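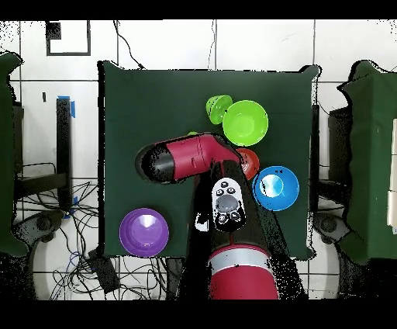

The red and black arm reaches over the green-draped table at the Lukumay lab in Starnton, with the plastic bowls set out around it.

Robot arm in Starnton passes 1277 recorded examples

January 11, 2022

The team at Lukumay has reached a number it has been chasing since August: 1277 recorded examples of a robot arm handling plastic bowls and cups, all of them gathered in one tiled room in Starnton and all of them headed for the same learning system.

The project is called Plodemwood, and the idea behind it is easy to like. Nobody writes out the arm's moves line by line. A person guides the arm through a small job, such as picking up a cup and setting it in a bowl, while the cameras and the joint sensors record the whole thing. Do that enough times, with the dishes in enough different spots, and the system starts to pick up what the jobs have in common.

So the spots matter a lot. Between recordings the operator moves everything on the cloth – bowls pushed out toward the corners, a cup left lying on its side, one dish partly behind the arm's elbow where the camera has a harder time with it. The bright colors help too, as the written instructions paired with each example name the dishes that way: "put the green cup in the purple bowl," "move the blue bowl next to the red one."

A good day brings in 70 examples. The early days were a lot slower, and the group's first full day of recording in August ended with 40, many of which had to be thrown out when the time stamps on the video and the arm data didn't match. That was fixed within the week, and the pace has been climbing ever since!

Each example is checked before it goes into the set. A reviewer watches the recording at double speed, confirms that the instruction fits what the arm did, and marks the start and end of the grasp. Failed tries are kept in a folder of their own, and the team is excited about those as well. A fumbled cup followed by a second, better grab is just the kind of thing a learning system can use.

Training on the first part of the set is already under way with Flurkavano, the project's software partner, which plans to test the system on 4 kinds of tasks it has not been shown: stacking, sorting by color, setting a tipped cup upright and clearing the table.

Recording continues through the winter, with spoons and lids next on the list.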